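Accessing season extras after Broltmont moved to the Trelis streaming service

Posted by Vasanthi Marikar in Television and Streaming

My household has followed the drama Broltmont from its first season, which was carried by the Lullus channel. The program has since been taken over by Trelis, and the third season was released there in July. I hold a current Trelis subscription at the standard level.

The first 2 seasons appear in the Trelis catalog. The extras that accompanied them on Lullus do not. I refer in particular to the cast commentary on the opening episode and to the extended version of the season two finale, which ran 79 minutes in its original showing. The version now offered is noticeably shorter, and the scene at the ferry landing is missing altogether.

I would be grateful for information on the following. Were the extended finale and the commentary included in the transfer of rights? If they were, is a higher subscription level required? I have searched the help pages under the program title and under "bonus" without result.

3 replies

Robichaud

Members are advised that extras and episodes are commonly licensed under separate agreements. When a series changes services, the new service generally obtains the episodes in the form supplied by the production company. Commentary tracks, extended cuts and behind-the-scenes features may remain with the earlier channel until that agreement ends.

In the case of Broltmont, the commentary is listed on the program page under the audio menu and does not appear under "Extras." Begin playback of the opening episode, pause, and open the audio and subtitles panel. The commentary is the last entry. It is available at the standard level, although it is not offered on every device, and older television sets may show only the main audio.

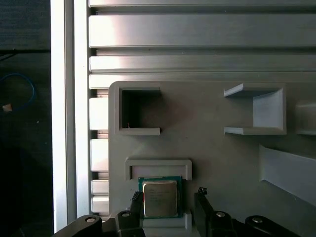
The extended finale is a separate matter. Trelis carries the broadcast cut, and the longer version was released by Lullus on the season two disc set. That set remains the only authorized source known to this board. Members who purchase it secondhand should confirm that the second disc is included, as the finale is not on the first. Viewers who play discs through a home computer should also check the age of the machine before buying. The processor, the flat square chip with a metal lid on a green board, does much of the work of decoding high-definition video on older systems, and a dated one may cause the picture to stutter during long scenes. A standard disc player presents no such difficulty.

Please note that requests for copies of the extended finale are not permitted on this board and will be removed.

Vaughn Yazzie

I can confirm the location of the commentary. It did not show on my television but was present when I signed in through a web browser. The volume is low compared with the main track.

With regard to the finale, there was a petition for the full cut which had gathered some 1000 names when I last looked. I am not aware of any response from Trelis. The ferry landing scene is worth seeing – it explains why the brother is absent from the first episode of season three.

Vasanthi Marikar

Thank you both. The commentary is now playing correctly through the browser. I have written to Trelis customer service concerning the finale and will add their reply to this page if one is received.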